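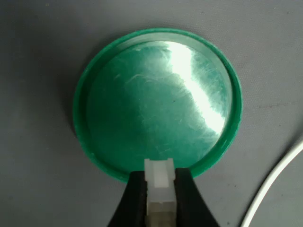
Old plastic should be in every grasping test

By Ya-wen Wei
September 19, 2020

Many papers on robot grasping still use objects that came out of the box the same morning. I understand why. New objects look alike, and another lab can buy the same ones. But I think we pay too much for this comfort.

A used lid is a good teacher. Its surface is full of fine scratches, and under a lamp each scratch takes some of the light. A depth camera may give no value at all in the middle of the glare, and then the planner must guess where the floor of the lid ends and the rim begins. The rim is the only part worth holding, so a small mistake there is a big mistake.

In June we ran 300 attempts on shallow round objects at Lellside, half of them new and half taken from kitchens. Our planner, Kastudo, was trained on some 1000 simulated shapes, all of them perfectly clean. With the new objects it did well. With the old ones, 60 attempts ended with the fingers closing on air or pushing the object away. I was ashamed of this number for a week, and after that I began to like it.

My colleague Fulvio Ruggiero does not agree with me. He says that scratches are noise, and that a method must first be proved without noise. I respect this order of work – I was taught it too. My problem is that the second step almost never comes. The paper is accepted, the student leaves, and the clean result becomes the result.

I do not ask for a new benchmark. I ask that authors put 2 or more worn objects in the set, say how old they are, and report those attempts in a separate row of the table, even when the row looks bad.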